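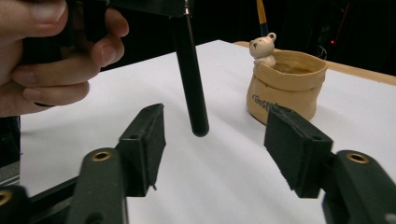 *Reading time: 4 minutes*

**Unit 4: Handling Long Tools at the Table**

This handout accompanies the bench session led by Gönül Kahraman and replaces the July version. Students should read it before coming to the workroom.

A rod mounted on a bracket is held by the body of the tool. The thumb rests along one side, and the index and middle fingers bend beneath. The rod should point straight down, with its tip held clear of the tabletop until the working position has been chosen.

**Procedure**

1. Clear the part of the table you intend to use.
2. Check the fitting at the top of the rod – do not tighten it by hand.
3. Bring the tool over the table and pause before lowering it.
4. Lower slowly. Stop at the first contact.
5. Raise the tool fully before moving sideways.

Tools with a rounded tip may touch a bare surface. All others require the Doseck mat, stored on shelf 69.

**Written work**

Submit a description of your grip and one difficulty you met, in roughly 200 words. Sketches are accepted – label the bracket, the fitting and the rod. Background reading begins on page 144 of the Taşdemir course reader.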